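Ticket 699: right arm stops short of foil in sorting task
Opened by: Yetunde Okonkwo
Component: Wetov planner, grasp stage
Status: open, workaround in place

Symptom
Right arm reaches the pre-grasp pose over the foil and holds there until the planner times out at 30 s. Cup and paper ball plan normally. Left arm not affected.

Log
[grasp] target=foil candidates=12 valid=0
[grasp] retry 7, no collision-free approach

Checked so far
1. Restarted the planner node. No change.
2. Reran hand-eye calibration on the right arm. Error within limits.
3. Dumped the segmentation masks. The foil mask has holes where the surface is bright, and depth is missing in the same places. The hole filler in Pronden closes them with points above the table, so every approach is rejected as a collision.
4. Compared the point cloud with the head camera view at the hold pose.
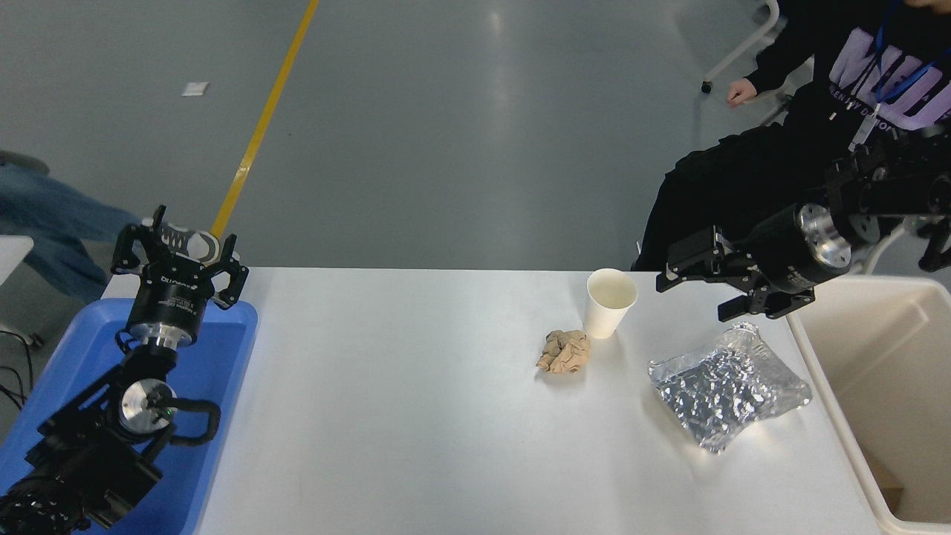 5. Turned hole filling off for the foil class only. Valid candidates went from 0 to 7.

Next
Move the setting into the per-class config and rerun the full sort. Leave the ticket open until that is merged.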